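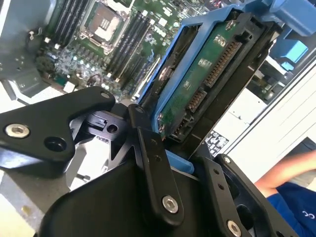 Getting the drive out is the easy half, one of the builders told visitors at the Womthorpe shared workshop on 7 January 2018, and putting a drive back in straight is what the next few months are for.

The remark came at the first public showing of Memitz, a home-built robot arm meant to take hard drives out of retired desktop computers and workstations. Members of the workshop have been building it on a bench by the rear door, mostly in the evenings, using bought motors and parts they make themselves.

The machine on the bench for the showing was a Dell workstation with its side open. Its drive sits in a blue plastic carrier, a tool-less type that needs no screwdriver. The group chose that kind of computer for its early trials and has left older machines with screwed-in drives for later.

Memitz works with a gripper of flat black links joined by hex socket screws. The links are the fourth version. The earlier ones were thicker, and according to the builders they hit the side of the drive bay before the tips could reach the carrier. Thinning them meant moving two of the pivot points, which in turn meant drawing the whole linkage again. The builders say that redesign took longer than any other part of the project except the wiring.

A person stays next to the machine whenever the arm is powered. Workshop rules call for a stop button within reach, and the group has fitted a second one at the other end of the bench.

The project began with a pile of computers. Womthorpe's workshop accepts old office machines, strips them, and passes on what can be used again. Drives have to come out first so that they can be wiped or destroyed, and the job is dull. The group logged 61 drives removed by hand last fall to learn how the work is done, noting which way each carrier was pulled, where the fingers went and what got in the way. Cables were the usual trouble. Latches came second, especially old ones that had gone stiff.

That log became the starting point for the arm's movements. The control program, which the group calls Flirum, stores each removal as a short series of positions with a force limit attached to every step. If the gripper meets more resistance than the limit allows, the arm stops and waits for someone to look. It does not try again by itself. Members discussed automatic retries and decided against them for now, as a carrier pulled at a bad angle can put a load on the connectors.

The motors were bought new from Söderlund, a supplier of small industrial drives. They were the largest single cost. The group puts total spending so far at 2152 dollars, paid out of members' own pockets and the sale of reconditioned computers. That figure leaves out two motors damaged in a wiring mistake during the first month of work, which were replaced at the expense of the members who did the wiring.

Most of the rest was found in the building. The base plate came off a scrapped drill press stand, and the power supply was taken from a piece of test equipment that had been on a shelf for years. Cable is run in plastic spiral wrap along the outside of the arm. It is not tidy, one builder said, but it can be reached without taking anything apart.

At present Memitz can be set up for 3 models of computer. Changing from one to another takes 40 minutes, nearly all of it spent lining up the case on the bench. A jig with fixed stops is being made to shorten that. The first attempt at a jig was cut too tight and would not accept a case with its rubber feet still on.

The arm is slower than a person, and the group does not expect that to change. Its members say the purpose is to learn how to build and control an arm in a cramped space, with the drives as a task that gives a clear result. A drive is either out of the bay or still in it. Some said they would be pleased if the machine took over part of the pile, while others were more interested in the linkage and did not much mind what it picked up.

Visitors asked most often about cost, and next about whether the plans would be made public. Drawings for the gripper will be put up in the workshop and on its website once the pivot positions are settled. The group wants to run the present version through the rest of January before fixing any dimensions. The control program will follow later – it still contains settings typed in for one particular arm, and the builders want to move these into a separate file.

One visitor asked if the same gripper could take out memory modules. The answer was no. The latches on memory slots have to be pressed at the ends, and the finger tips are too broad to do that next to a bank of other modules. A narrower set of tips has been sketched, with nothing made so far.

Work on putting drives back in has started in a small way, using an empty carrier and a bay removed from a scrap case. Insertion needs the carrier square to the bay within a small margin, and the present gripper lets it rock slightly when it is held by one edge. Rubber pads on the tips helped a little. The builders are now looking at a shallow groove in one finger to stop the carrier from turning.

Anyone wishing to help is asked to come during open bench hours. Experience with motors or programming is useful, though the group says it is shorter of people willing to sort screws and label cases. Old desktop computers can be left at the front desk, with or without their drives. Monitors and printers are not accepted.

The next showing has not been scheduled. It will be announced on the board by the workshop entrance when the new jig is ready.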